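Fukley LF-2 line follower kit: build notes

Fukley has put the LF-2 back on sale after a gap of two seasons. It is still a two-wheel line follower sold as a bag of parts, and it still needs a soldering iron. The board is new, the motors are the same, and the printed manual has been replaced by a parts list and a wiring diagram.
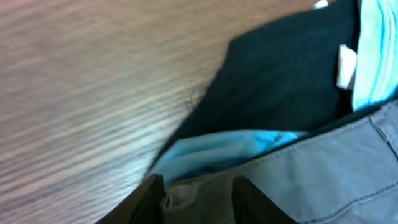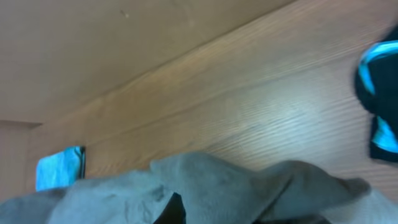
Jessie Jardine wrote in to say that the older kit never held a line on her floor for more than one lap, and asked whether the new sensor board fixes that. It does, with a condition. The old board had three reflectance sensors and a fixed threshold set by a resistor. The new one has five, and the threshold is set in software by a short sweep at power-up. If the robot is placed with all five sensors off the line, the sweep stores a bad range and the robot will drive straight until it hits something. Start it with the center sensor over the tape.

Assembly took one evening. The sensor board goes on first, then the motor driver, then the regulator. The header between the driver and the main board is keyed on the new version, so it cannot be fitted backward. The motor leads are still unmarked. If one wheel turns the wrong way, swap its two leads at the screw terminal and leave the code alone.

The supplied wheels are press fit and work loose. A drop of thread locker on the shaft does not help with plastic hubs. The Bitar hubs, sold separately, clamp with a small set screw and fit the same shaft. They add 28 grams to the pair, which the motors do not seem to mind.

Power is the weak point. The holder takes four AA cells, and the regulator drops out early when both motors stall. We saw the controller reset twice on tight corners with part-used alkalines. Fresh cells cured it. A 425 microfarad capacitor across the motor supply was suggested on the Nadberg forum; that is not a standard value, and a 470 will do the job. Check the polarity before soldering.

The control loop is plain proportional-derivative, with both gains at the top of the source file. The default proportional gain of 162 is too high for shiny tape — the robot hunts from side to side on the straights. Lower it in small steps until the hunting stops, then raise the derivative gain until the corners are clean. Changes are lost unless the file is compiled and loaded again. The serial port runs at 9600 baud, and the tuning menu times out after 3000 milliseconds without a key press.

Spare sensor boards are stocked by Bremonham. The old three-sensor board does not fit the new chassis.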